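Informe de avance — software de percepción y control de pinza
Proyecto Sindar, para el programa Holloway
29/08/2024, por el responsable de software de Modirer
Última actualización: versión 2 del informe, con la tabla de reintentos pasada a texto

Hola a todos:

Os debía este informe desde antes de las vacaciones, así que voy al grano y luego me enrollo con lo que más me ha entretenido. El resumen corto: el módulo de percepción ya corre entero en el equipo de a bordo, el control de fuerza va mejor de lo que prometimos en la propuesta y el planificador sigue siendo la parte que me quita el sueño.

Empiezo por los datos. En este periodo hemos grabado 2428 episodios teleoperados con las cámaras de muñeca, todos con la marca de tiempo corregida (os acordáis del lío del desfase, ¿verdad?). El fallo estaba en nuestro propio grabador: sellaba cada imagen al escribirla en disco y no al recibirla, y cuando el disco se atascaba, la imagen y la posición de los dedos dejaban de corresponderse. Ahora el sello se pone al llegar el fotograma y el desfase medio se ha quedado en 9 milisegundos. ¡Una alegría! Los episodios antiguos los he vuelto a alinear con un script que busca el instante en que los dedos se paran, tanto en la imagen como en el codificador, y que descarta el episodio si los dos no cuadran.

Una parte del trabajo se la ha llevado la estimación de profundidad a corta distancia, sobre todo con superficies muy repetitivas. El emparejador de puntos se confunde cuando todos los puntos se parecen: elige el vecino, se queda tan contento y nos da un plano desplazado justo un paso de la rejilla.
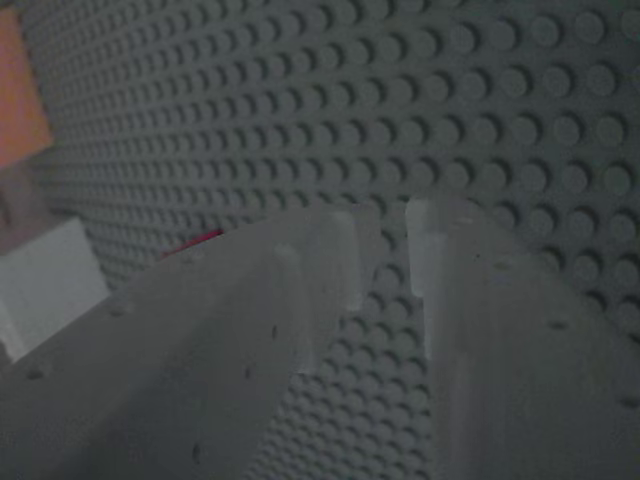 Para arreglarlo he metido una comprobación bastante tonta pero eficaz. Si el mejor emparejamiento y el segundo tienen puntuaciones casi iguales, el sistema no decide todavía, guarda las dos hipótesis y espera a que la muñeca se mueva un poco. Con el movimiento, la hipótesis mala suele caerse sola. Nos cuesta 80 milisegundos más por ciclo de percepción, que en la aproximación final se notan, y por eso la comprobación solo se activa cuando el detector de textura periódica da positivo. El detector está en la biblioteca Cereck desde la última versión, con sus pruebas, y lo podéis mirar en el repositorio compartido.

También he rehecho la máscara de los propios dedos. Antes era una plantilla fija, pintada a mano, y bastaba con desmontar la pinza y volver a montarla para que un borde claro se colara como si fuera parte del objeto. La nueva se calcula a partir de la apertura que da el codificador y se ajusta con los contornos de la imagen. Todavía falla con poca luz, cuando el dedo y el fondo tienen casi el mismo gris, y ahí no tengo una solución que me guste. He probado a subir la exposición y lo único que gano es desenfoque por movimiento.

En control, el cambio grande es que el cierre ya no busca una posición. Cerramos a velocidad constante hasta detectar contacto y desde ese momento manda el lazo de fuerza, que corre a 300 hercios. Con objetos rígidos es casi aburrido (¡bendito aburrimiento!). Con los blandos la cosa se complica, porque el contacto no da un escalón limpio en la corriente del motor; sube poquito a poco y el umbral de siempre salta tarde.
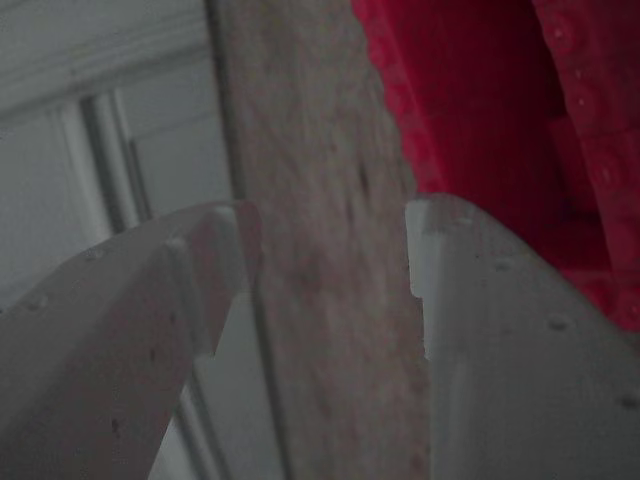

El detector de contacto para materiales blandos combina ahora dos señales: la pendiente de la corriente y lo que ve la cámara en la franja entre las dos puntas. La segunda me ha dado más guerra de la que esperaba. Con una pieza beige de aspecto fibroso como esta, alta y estrecha entre los dos dedos blancos, el borde izquierdo es algo irregular y la parte de arriba sale desenfocada, de modo que medir la deformación por el contorno completo era pedirle demasiado. Lo que hago es mirar solo una ventana pequeña junto a cada punta y seguir el grano del material. Para separar pieza y fondo, el rojo de la tela de detrás ayuda bastante, y justo por eso no quiero fiarme del color: lo he dejado como pista secundaria, con un peso bajo, y las pruebas de regresión incluyen una pasada en escala de grises.

Del planificador os cuento lo malo sin adornos. Cuando falla un agarre, el sistema sabe que ha fallado pero reintenta casi desde el mismo sitio. La versión con memoria de intentos está escrita, funciona en simulación y se cuelga en el equipo real si la orden de reintento llega mientras el lazo de fuerza sigue activo. Sospecho de un bloqueo entre los dos hilos y estoy añadiendo trazas para pillarlo. No he tocado el presupuesto de esta tarea, aunque sí le he quitado horas a la interfaz de etiquetado, que se queda como está — fea, pero usable.

Lo siguiente, por orden: cerrar el bloqueo del planificador, mejorar la máscara con poca luz y congelar los formatos de datos. La entrega de diciembre la mantengo. Lo que os pediría es una respuesta sobre si preferís el conjunto de datos con las imágenes originales o ya recortadas, porque cambia bastante el espacio que hay que reservar en el servidor.

Recientes del proyecto
— Sindar: notas de la versión del grabador
— Cereck: cómo activar el detector de textura periódica
— Holloway: calendario de entregas y formatos admitidos
— Modirer: guía de calibración de las cámaras de muñeca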